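Katene Beauty Box Switches to Pick-Your-Own for Fall

Good news for anyone with a drawer full of eyeliner they never asked for.

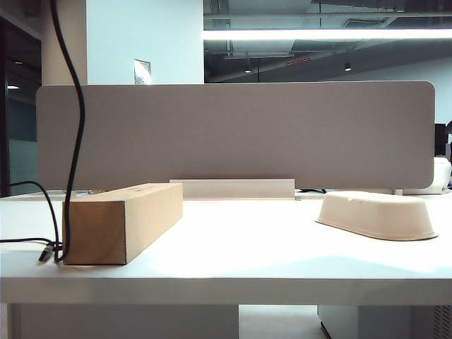

What's changing in September

Katene, the monthly beauty subscription based in Fenasberg, is letting members choose most of what they get. Until now you filled out a profile, crossed your fingers and took whatever came. Starting with the September box, subscribers will see a menu of 54 samples and minis and can pick four of the five items themselves. The fifth stays a surprise, and I'm so glad they kept that part - opening something you didn't expect is half the fun of these things!

The menu opens at 10 in the morning, Fenasberg time, on the first of the month and stays open for a week. Members who forget to choose will get a box put together from their profile, the same as before.

Tested over the summer

Katene tried the idea out with 937 members in the July and August boxes. Cleansers and lip balms went fastest, and over 100 people asked for more unscented options. Those are in! The September menu has a whole unscented section, including a night cream from Flovley and a hand balm that was a big hit in the July test.

Brarketeck, the small hair care brand that joined last spring, is also back with a travel size of its leave-in conditioner. If you have curly or dry hair, grab that one early. It ran out on the first afternoon in August.

Price and skipping

The monthly price isn't going up, and shipping is still included. Members can now skip a month from the account page, too, where it used to take an email and a couple of days' wait. Annual subscribers who skip will have the extra month added to the end of their plan.

Points from product reviews carry over and can be used toward full-size items in the Katene shop. New members can join the September round until the menu closes.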